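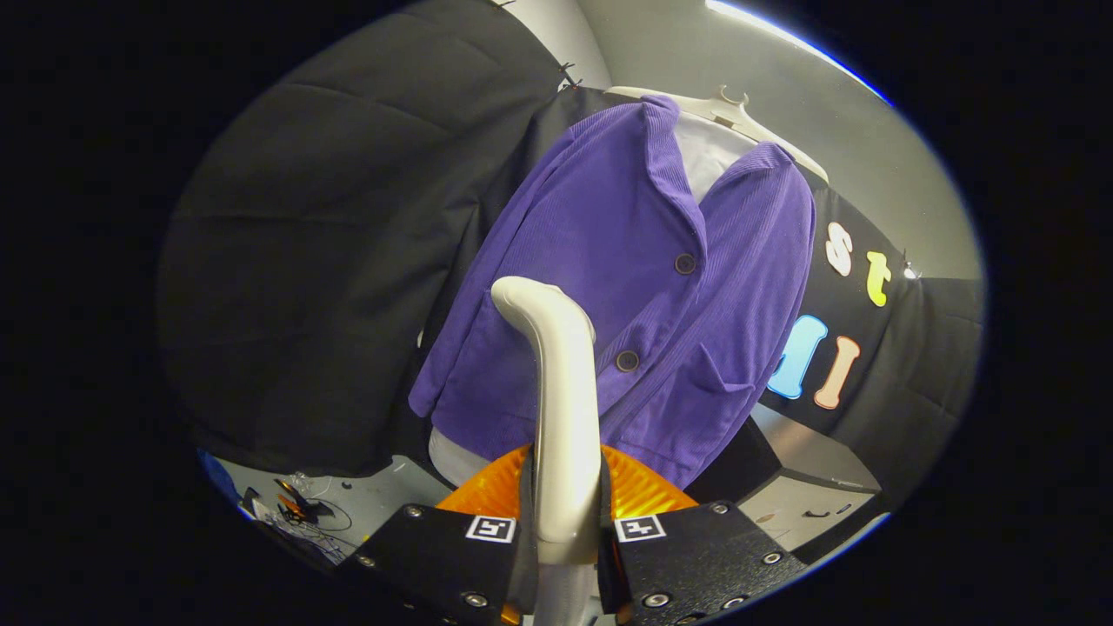
4.2 Hanging a jacket and shirt together

This section applies to tailored jackets with notched lapels stored on the Grisenar rail. For coats and padded garments, see section 4.3.

1. Lock both rail brackets before loading. The bracket lever must lie flat against the post.

2. Fasten the shirt and place it on the hanger first. Center the collar on the neck of the hook.

3. Put the jacket on over the shirt, one shoulder at a time. Pull the shirt sleeves down inside the jacket sleeves until no fabric is gathered at the elbow.

4. Turn the jacket collar down over the back of the shirt collar. The shirt collar stays inside the lapels.

5. Close the front buttons. On a two-button jacket, both may be fastened for storage. Undo the lower one if the front panel pulls.

6. Empty the patch pockets. A loaded pocket will stretch open at the top edge and will not recover fully on soft cloth.

7. Level the shoulders. If one side sits lower, lift the jacket by the collar and reset it. Do not pull on the hem.

8. Straighten the cuffs and hang the garment on the rail with the hook opening toward the wall.

Note: Corduroy marks where it is pressed. Leave a gap of 2 inches on each side of the garment. The 46-inch rail should not be filled from end to end.

Note: Plastic hangers are suitable for a single jacket and shirt. Use the wide Drerley hanger (part 486) for heavier combinations.

CAUTION: Do not iron corduroy face up. Steam from the inside with the iron held clear of the cloth, then brush along the ribs when dry.

CAUTION: Do not hang a dark jacket over a damp white shirt. Dye may transfer at the collar and cuffs.

Check shoulder position again after one day. New garments may settle on the hanger.

Grekasau Wardrobe Systems | Contact: product support | Guide text: Kiều Tô | Back to top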